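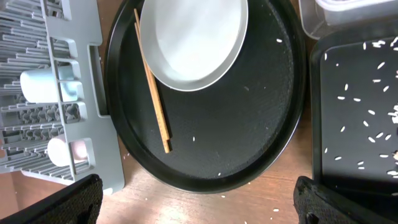 Eftychia Xenos

Dish rack

A dish rack, also called a dish drainer or drying rack, is a frame in which washed tableware is left to dry in the air. It is among the least expensive furnishings of a kitchen and among the most permanent. Many households describe theirs as temporary, a status it may keep for 20 years.

Form and materials

The usual rack is a shallow open basket. Rows of thin upright tines hold plates on edge, and slotted dividers keep the rows from leaning on one another. Racks are made of coated wire, stainless steel, bamboo or molded plastic. Plastic ones, often gray or white, tend to have a wide flat rim with an opening cut into it as a handle, so that the whole load can be carried to the table in one trip. The load is rarely carried anywhere. In most homes the rack serves as a cupboard with poor manners, and the cupboard proper is kept for dishes that came as gifts.

Wire racks are lighter and drain faster, but they rust where the coating chips. Bamboo racks fold flat for storage, a feature praised in the store and seldom used again.

Loading

Plates stand between the tines. Bowls lean. Cups are the disputed case. Set upside down, a cup traps moist air and drips onto whatever is below it; laid on its side against the dividers, it drains at the lip but may keep a small pool in the curve of the wall. Adelino Serrano, in his household manual The Holtby Kitchen, recommends a slight tilt toward the mouth and gives the subject 2 pages, with a diagram. His readers appear to have gone on laying cups down wherever they fit.

Chopsticks and wooden spoons need more air than their size suggests. Left flat on a tray they dry on the upper side first, and damp wood that is put away in a closed drawer soon begins to smell like one. Standing them in a perforated cup is the standard advice.

Trays and drip boards

A rack needs something under it or a sink beside it. Drip boards slope toward the drain; trays do not, and must be emptied by hand. A raised rim keeps the water off a wooden table, provided that somebody remembers the water is there.

Trays also lead a second life as serving pieces and work surfaces, and this brings them into contact with food. Cooked rice is the chief difficulty. Fresh grains cling to a textured surface and smear when wiped, while dried ones come away with a fingernail or a dry brush. On a black tray every grain shows, which may be counted as a flaw or as a form of honesty. Geum-ok Baek, whose column on small kitchens ran in the Zesberg Courier, advised readers to clear the trays before washing the plates. She received 102 letters on the matter, most of them from people who already did so and wished it known.

Care

Racks collect mineral scale and a gray film at the feet of the tines. Soaking in warm water with white vinegar loosens both, and an old toothbrush reaches the crossed supports on the underside. This is usually done just before guests arrive.

See also: Dish towel; Draining board; Serving tray; Chopstick rest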